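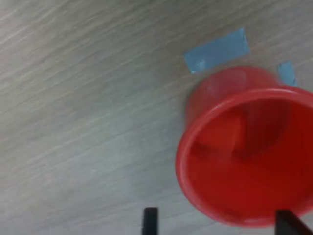 How to Measure Yourself for a Rollator Walker

If you've been putting off ordering a rollator because you're afraid of getting the wrong size, take a breath - this takes ten minutes, and all you need is a tape measure and somebody patient to hold the other end of it.

Start with your shoes. Put on the pair you wear most days, the ones you'd go to the mailbox in, and stand up as straight as is comfortable with your arms hanging loose. Bend your elbows just a little. Have your helper measure from the floor to the crease on the inside of your wrist. Write it down, then do the whole thing a second time, and if the 2 numbers don't match, do it once more (I always end up doing it once more).

That number is your handle height. Look for a walker whose handle range takes it in with a bit of room both ways. The Morska, for instance, goes up and down with a push button on each side, and the Jusden uses a knob that you turn by hand, so think about how your fingers feel on a bad morning before you fall in love with the color.

Next comes the seat. Sit on a firm kitchen chair with your feet flat and measure from the floor to the back of your knee. A seat close to that height will be the easiest to get up from.

Check the weight rating too, and count your purse and groceries in it. When my neighbor Roxana Chiriac was shopping last July she forgot the groceries, and she's a woman who buys potatoes by the sack!

Last of all, measure your narrowest doorway, usually the bathroom, from the inside of the frame with the door open. Compare it with the walker's full width at the wheels, not the seat width, and leave yourself space for your knuckles.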